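Aprender a mover la mano otra vez

Llevaba desde junio prometiendo que iba a contar por aquí cómo me va con la teleoperación, y entre unas cosas y otras se me ha ido el verano entero. Así que me siento hoy, 18 de septiembre de 2025, con el té ya frío y la muñeca derecha un poco resentida, a ver si lo cuento con algo de orden. El proyecto se llama Pulham y consiste en enseñar a un brazo robótico, dentro de un laboratorio simulado, a manejar placas y gradillas. Yo llevo el mando, el brazo me sigue, y todo lo que hago se va grabando como demostración.

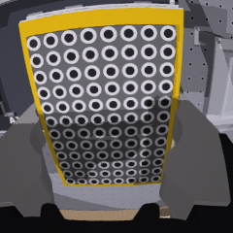

El brazo, la máquina y la mesa de trabajo, todo en simulación.

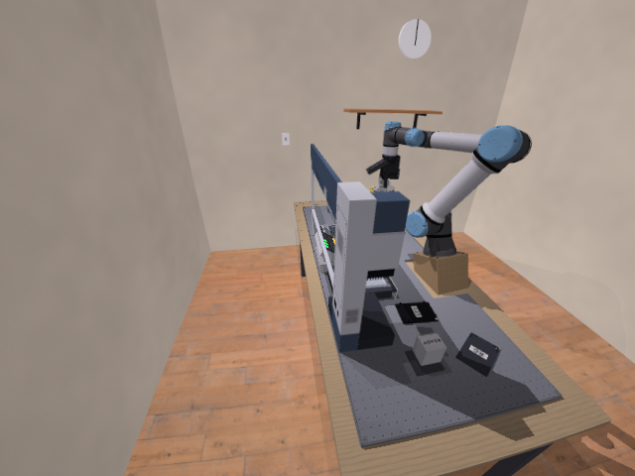

Cuando empecé pensaba que lo difícil sería la puntería. He pasado media vida con pipetas en la mano, y me decía que colocar una gradilla en su sitio no podía tener mucho misterio. Pues el primer día tiré la pieza tantas veces que acabé pidiéndole perdón a la pantalla (sí, en voz alta, y sí, me oyeron). La mano de una sabe muchísimas cosas que no sabe explicar: cuánto apretar, cuándo frenar, en qué momento el plástico ya ha tocado fondo. Con el mando no notas nada de eso, todo te tiene que entrar por los ojos, y los ojos al principio van siempre tarde.

Quien me sacó del atasco fue Heike Sauerland, que lleva mucho más tiempo que yo en esto y tiene una paciencia que no le merezco. Me vio repetir el agarre unas cuantas veces, sin abrir la boca, y luego me dijo que estaba conduciendo el robot como si fuera mi brazo, con todas mis prisas y mis correcciones de última hora. «Si tú dudas, él aprende a dudar», me dijo. Y me dejó allí, pensando en la de temblores míos que ya estarían guardados en el disco de Grollex.

Desde entonces hago una cosa que recomiendo mucho: antes de cerrar los dedos, suelto el aire. Parece una tontería, pero esa pausa pequeñita me endereza la muñeca y la pinza llega mucho más recta. También he aprendido a cambiar de cámara antes de acercarme, y no a mitad de camino, que era mi gran vicio. Con la vista cercana ves de maravilla los bordes de la gradilla y pierdes por completo la noción de dónde está el resto del brazo; con la general pasa justo al revés. Yo miro primero la general, me hago mi mapa, y solo entonces me meto en la otra.

El objetivo que nos hemos puesto es llegar a 2000 demostraciones. Yo llevo 200, de las cuales 19 las marqué yo misma para borrar, casi todas de la primera semana. Me costó lo suyo, no creáis, porque una se encariña hasta con las malas. Heike quiere conservar algunas de las torpes en las que al final consigo corregir el rumbo, porque dice que el modelo también tiene que ver cómo se sale de un apuro. Todavía lo estamos discutiendo, con bastante café de por medio.

La semana que viene probamos el mando nuevo de Farketti, que al parecer vibra un poquito cuando hay contacto. ¡Qué ganas! Si me acuerdo, os cuento qué tal, y también si mi muñeca lo agradece.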